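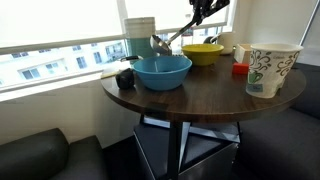 窗边圆桌，长柄勺和蓝碗。

上个月我妈在电话里问我，你们天天说的那个机器人，到底什么时候能来家里给我盛碗汤？我当时正在洗锅，手上全是泡沫，支支吾吾答了一句“快了吧”，挂了电话以后越想越心虚。这个“快了”我从大学毕业那年就开始说，说到现在，家里的碗还是我洗，衣服还是我叠，唯一真正上岗的是那台扫地机，而它每个星期都要在沙发底下迷路一次，我得趴在地上把它拽出来。

所以今天想认真聊聊这件事，可能会有点啰嗦，各位泡杯茶慢慢看。

先说那把长柄勺。我们人拿勺子是不用想的，三岁小孩都会，虽然会洒。可要是把这件事交给一只夹爪，麻烦就一层一层冒出来了。勺柄又细又长，夹在哪一段都不一样：夹得靠上，勺头就晃；夹得靠下，手又要伸到碗口里去。不锈钢还反光，窗外的亮光一照，勺头上就是一片白，对靠摄像头看东西的机器来说，那一片白到底是勺子还是窗户，得费一番功夫去猜。再加上勺柄是斜着的，勺头离夹爪老远，夹爪那头歪一点点，勺头这头就偏出去一截。从碗的上方到碗里面，短短几厘米的路，我每次看都忍不住屏住呼吸。

我把这些讲给老朋友Xolani Mathebula听，他在一家叫Khumalo的小厂里管包装线，跟机械臂打了好多年交道。他听完哈哈大笑，说他们厂里的机械臂一个班能搬多少箱货他都懒得数，但你要是把箱子的位置挪一个巴掌宽，它就对着空气使劲。厂里的办法很朴素：地上贴胶带，料架焊死，谁都不许乱放东西。他说：“车间是为机器收拾出来的，你家厨房是为你收拾出来的，你舍得焊死吗？”

我当然舍不得。我家那张桌子，说出来不怕大家笑话，上面什么时候都有碗、有杯子、有不知道谁放下的小盒子。就像圆桌上这样，蓝碗后面有黄碗，旁边有马克杯，前面还立着一个印花的大纸杯，窗边一摞上白下青绿的杯子罐子叠得老高。人的眼睛一扫就知道哪个该碰哪个别碰，胳膊自己会绕过去。机器要绕，就得先弄明白每样东西有多高、会不会倒、碰一下要不要紧。纸杯是最让人头疼的！空的纸杯一碰就跑，装满了一捏就出事，而从外面看，两种几乎一个样。

说到这里得讲讲我自己出的丑。去年十一月，我心血来潮，跟Vilém Charvát一起在他家厨房里做了个小测试。Vilém手里有一台叫Brumum的桌面小机械臂，他自己写了些程序，想让它从锅里舀豆子放到碗里。（是干豆子，我们俩都还没有勇气用汤。）我们从下午一直弄到天黑，一共试了47次，成了15次。听起来不算太惨对不对？可是你要知道，后面那一大半时间，我们一直在偷偷帮忙：碗摆得正正的，窗帘拉上，桌子上别的东西统统收走。等我把一个茶杯放回桌上，想让场面看着像个正常人家，连着七次，一次都没成。豆子滚得到处都是，他家的狗倒是过了个好节。

Vilém不灰心，他这个人从来不灰心。他给我看了他的小本子，里面记着每一次失败是怎么失败的，有的是勺子在夹爪里慢慢转了个身，有的是勺头磕在碗沿上，还有一次是一切都很好，就是停在碗上面不肯往下倒。我觉得这个本子比那15次成功更有意思。以前这类机器失败，多半是程序里哪一步写死了，换个碗就得重来；现在大家越来越多地让人先带着机器做很多很多遍，各种碗，各种桌子，各种光线，让它自己从里面摸出规律来。这条路慢，可是我看着觉得踏实，跟我小时候外婆教我包馄饨差不多，她也没讲过什么道理，就是让我站在旁边一只一只地包，包坏了就下到我自己碗里。

那么家务到底哪些能交出去了？按我自己这点粗浅的见识，在地上走的活最有希望，扫地拖地，虽然会迷路，毕竟是真的在干。固定位置的重复动作，像车间里的搬运码放，早就不稀奇了。拿起一样硬的东西放到另一个地方，在收拾得干净的桌子上，也常常能看到做成的。再往后就难了：软的，比如毛巾和塑料袋；会流的，比如汤；还有要看脸色的，比如我妈说“随便盛一点”，那个“一点”是多少，我活到今天也没有完全掌握。

我有个邻居住在Canport那边上班，每天通勤很久，她跟我说她根本不在乎机器慢不慢，白天家里没人，洗七个碗洗上一整天都行，只要晚上回来碗是干净的、没碎。我听了很受启发。我们看演示视频总嫌它慢，恨不得快进，可很多家务本来就不赶时间。真正要紧的是别出事，别把热汤泼在谁身上，别把外婆留下的碗磕出个口子。慢我能忍，碎碗我是真的心疼。

后来我又给我妈打了个电话，老老实实告诉她，盛汤这件事恐怕还得等等，现在的机器对着一个空碗练习都要小心翼翼的。她“哦”了一声，说那你这个周末回来吧，我炖了排骨，你来盛。

我说好。顺便把扫地机也带回去给她看看，她家沙发矮，应该钻不进去。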